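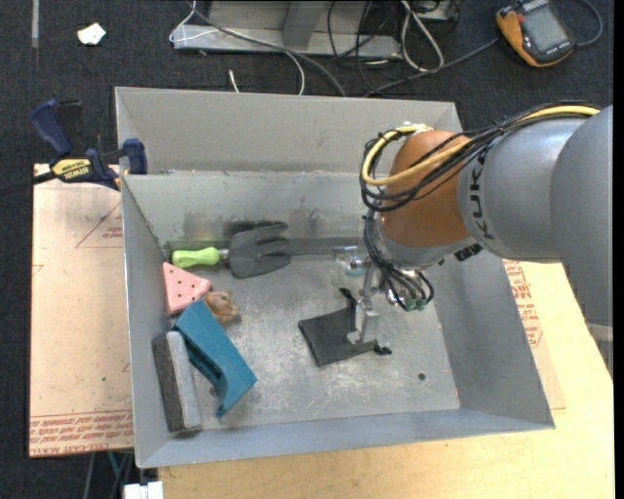 Cleaning and Maintaining Sheet-Metal Parts Bins
Kuster Workshop Notes

Open-topped metal bins with sloping sides collect grit at the floor seams. Empty the bin completely before cleaning. Small flat parts tend to lie against the floor and get missed, and clear plastic pieces are hard to spot on scratched metal, so check with a flashlight held low.

Vacuum first, then wipe from the top edge down. Dark scuffs on the back panel usually come off with warm water and dish soap – 2 tablespoons per bucket. Leave stubborn marks under a damp cloth for 30 minutes and wipe again. Do not use steel wool on painted walls.

If the floor has holes, clear them with a wooden skewer from the inside. Dry the seams with a rag. Whitish patches on bare metal should be rubbed with a nylon pad along the grain of the scratches.

Run a gloved hand along the front lip and file down any burrs. Repeat in June, or sooner if parts start to stick to the floor.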